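Cable service loop over breadboard: how much slack is too much?

Forum: Bench Setup and Fixturing
Tags: optical breadboard, cable routing, strain relief

godoy_bench
We have a perforated breadboard serving as a general work surface, and one long white cable that has to cross it. Nothing optical is mounted on it at the moment. The holes are used for clamps and small brackets. The cable enters on the left, crosses the board to a round metal connector on the right and continues a short way past it.

At present there is no fixed routing. The cable lies where it falls, and the slack goes up in an arch past the back edge. I would like to settle on something permanent before we add a second line. Options considered:

1. Leave the loop free and accept that it moves.
2. P-clips screwed into the board holes, cable held flat.
3. Raceway along the back edge, with a drop to the connector.

Preference is for whatever loads the connector least. Photo of the current state follows.
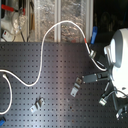 Last edited by godoy_bench on 19/06/2020. Reason: corrected option 3

I should add that the cable cannot be shortened. It is a molded assembly from Posel and they do not supply it in other lengths. The red band near the back edge stays on for now. I have left the other white lead at lower left out of the question and will deal with it separately.

tessel22
Option 2, without hesitation. Clip it flat and put the first clip close behind the connector. A free arch that tall acts as a lever on the connector body every time somebody brushes it with a sleeve. Molded cable has a memory as well, and it will keep trying to return to the shape it had on the reel.

nasby_tech
Disagree with clipping it flat. If the cable is held down right up to the connector, every small error in clip position goes straight into the termination as a side load. You want a fixed point, then a relaxed bend, then the connector. The height of the arch is a separate matter from whether there should be one.

What is the outside diameter? Without it any advice on bend radius is guesswork.

tessel22
I did not say clip it tight right up to the connector. Close behind it, with a rubber-lined clip one size up so the cable can slide axially. That gives support without clamping.

nasby_tech
A clip the cable can slide through is a guide. It does not take pull. If someone catches the line on the left side of the board, the pull passes through your guide and arrives at the connector. There has to be one real clamp somewhere upstream.

godoy_bench
I have not measured the diameter and would prefer not to quote one from memory. The low bend toward the left of center looks harmless to me. The rise behind it is steeper, and that is the part I would look at first.

Sunita Kincaid
I maintain the benches at Olladano and we went through this in March. Our arrangement is as follows.

Clamp at the point where the cable comes onto the board. Saddle type, wide, lined, screwed to the board. No zip ties directly on the jacket.
Leave the middle of the run lying on the surface, unclamped.
One post at the back edge with an open hook, to carry the slack. The cable rests in the hook and can be lifted out.
Nothing on the last stretch before the connector.

The post matters more than the clips. An unsupported arch wanders, and it wanders into whatever is behind the board. In the photo there is a good deal of equipment behind that edge. I would not want a loop leaning on it.

tessel22
Agree on the clamp at the entry. The open hook I find odd. Why not close it?

Sunita Kincaid
Because we take the board off its supports to clean under it, and a closed ring means disconnecting first. Every unplugging wears the contacts. If your board never moves, close it.

knurl_and_thread
Side question on the connector. If the knurled part is a coupling ring, it should be finger tight. I have replaced 2 of this general type on which somebody had used pliers, and in both cases the knurling was chewed up and the thread was crossed. Check whether the Posel sheet gives a torque. Mine did not.

godoy_bench
The sheet gives no torque. It is done up by hand.

nasby_tech
Also worth asking what the line carries. Slack coiled next to a power supply can be a problem for low-level signals. A single arch is fine. Do not tidy it into a flat coil and tape it to the back of something.

tessel22
I would still reduce the arch. The post can be short. Push the surplus back to the left, off the board, and store it there in one large loop. The work surface then has a single line across it.

godoy_bench
That is workable. There is room to the left. Current plan: saddle clamp at the entry, surplus kept off the board before the clamp, short post with open hook at the back edge, last stretch free. I will measure the diameter before ordering the saddle.

knurl_and_thread
Buy the saddle with slotted feet. Fixed hole spacing on those parts seldom matches the board grid, and you will end up making an adapter plate.

nasby_tech
No objection to the plan. I would still write the minimum bend radius on a label at the post.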